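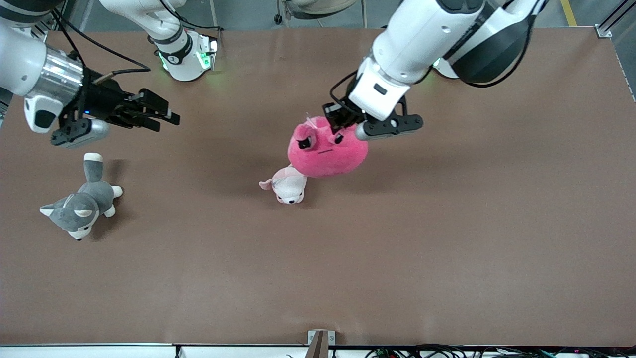
The Rosix Plate is the prize given each season to the best newcomer in the Fovbridge and District Ice Hockey League, and I've been fond of it for years, so forgive me if this entry wanders a bit further than a page about a plate ought to. I've tried to keep the facts near the top and my opinions further down, but they do leak.

Contents
1 Origin
2 Who can win it
3 Voting
4 The plate itself
5 The tied season
6 Arguments
7 See also

Origin

The league had been going for some time before anyone thought of rewarding first-year players. There was a scoring prize, there was a goaltending prize, and there was a cup for the champions, and if you were eighteen and having the season of your life you got a handshake at the end-of-season supper. Dresow Rovers were the club that pushed for a change. They had a very young side at the time (three of their forwards were still at college) and they felt, quite rightly I think, that their lads were being overlooked in favour of men who had been collecting the same trophies for a decade.

The proposal went through at the summer meeting in June, and a local bearings firm called Rosix put up the money for the trophy. The firm left town long ago, but the name stuck. There was one attempt to rename it after a later sponsor, a carpet warehouse, and it lasted a single season. Everybody went on calling it the Rosix and the printed programmes gave in.

Who can win it

You need to be in your first full season in the league, and you need to have played at least 19 games. A player who came up for a handful of matches the year before still counts as new, as long as it was six or fewer. Goalkeepers are eligible and so are defenders, though you wouldn't always guess it from the list of winners, which leans very heavily towards people who score goals.

There is no upper age limit. This surprises people who come to our league from elsewhere, as plenty of rookie awards cut off somewhere in the mid-twenties. Ours never has, and a defender of 34 once finished second in the vote after moving to the area for work. He played for Fovbridge Town, and I thought he should have won it.

Players with experience in a higher league are the awkward case. The rule now says that anyone with a full professional season behind them can't be considered. Before that rule came in it was left to the voters, who mostly just ignored such players on the ballot paper.

Voting

Each club casts one ballot, filled in by the coach, and the referees' group casts two between them. A ballot has three names on it, worth five points, three points and one point. Coaches may not vote for their own players. Ballots go in before the play-offs start, so nothing that happens in April can help or hurt a player's chances, and I'd defend that to anyone! The play-offs have their own medal.

Points totals used to be kept private, with just the winner's name read out at the supper. They are published now, and the highest on record is 86, by an Ortuño Park centre who was named first on almost every ballot and then moved away that same summer. I saw him play twice and he was wonderful both times, one of those skaters who always seems to be going a bit slower than everyone else and still gets there first.

The plate itself

It really is a plate. It's silver-plated, the size of a decent serving dish, with a raised rim and a small engraving of crossed sticks in the middle. Winners' names go round the rim, and when the rim filled up a wooden stand was made with little shields on it, so the older names are on the silver and the newer ones are on the stand. The winner keeps it until February and then brings it back for engraving. It has been returned late more often than on time. One year it came back with a dent, which was hammered out by a jeweller in Dresow, and if you tilt the thing under a lamp you can still find the spot.

Winners also get a smaller replica to keep.

The tied season

The award has been shared once. Two wingers, one from Dresow Rovers and one from Fovbridge Town, finished level on points and also level on first-place votes, and the rules had nothing to say about what came next. They took the plate for half a year each. A tie-break has been added since (most second-place votes, then a decision by the referees) and it has yet to be needed.

Their final meeting of that season drew a crowd of more than 1000 to the old Ortuño Park rink, which normally did well to get 249. I was standing behind the far goal with a very poor view. It finished 3–3.

Arguments

The longest-running complaint is about goalkeepers. Only two have won, and it's hard for a young keeper to reach the minimum number of games when most clubs rotate. Lowering the threshold for goalkeepers has been suggested several times, and each time the vote has fallen short.

The other complaint is that coaches vote for whoever played well against them, which favours players who happened to have a good night in front of the right bench. I can't see a way round that, short of asking coaches to watch games they aren't involved in, and most of them have jobs and families.

See also

Fovbridge and District Ice Hockey League
Dresow Rovers
Ortuño Park rink
List of Rosix Plate winners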